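Citing letters from a translated collection when the pagination differs

Lesego Mtshali
I am writing a paper on a novelist's collected letters and essays. My copy is the Karagiannis translation in paperback, 543 pages. My advisor uses the hardcover from Coretti, where the same letters fall on different pages, and the e-book has no fixed pages at all. Which do I cite? The limit is 3,000 words, notes included, so I can't list all of them each time.

Ifor Beddoe
Cite the edition you read. Give full details once, in the first note: author, title, translator, publisher, year, format. After that use a short title, the letter number and the page. The letter number lets a reader with another edition find the passage. If the letters are not numbered, use the recipient and the date of the letter.

Two cautions. Check that the hardcover and paperback have the same text. Later printings sometimes add letters at the end of a section, and the numbering can shift. Also, do not cite e-book location numbers. They depend on the device and the file.

masel_reader
just use the hardcover, advisors like that

Isent
Disagree with the post above unless you have the hardcover in hand. For essays in the same volume, cite the essay title and, if the essay is long, the section heading. Translator's notes get the translator's name as author.

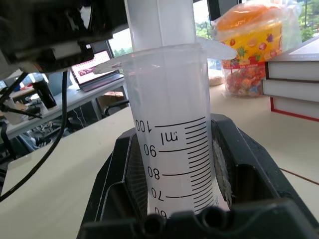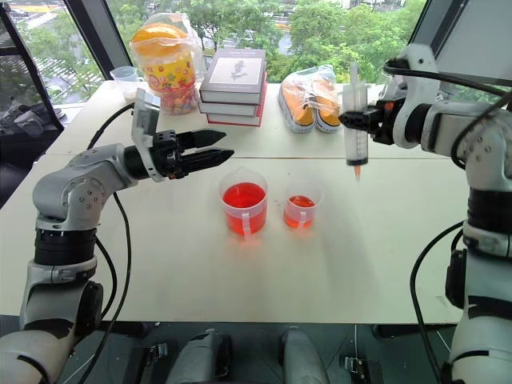 Page last changed in March, 2 edits
Graduated cylinder marked in ml; two beakers on a white tabletop, syringe held above it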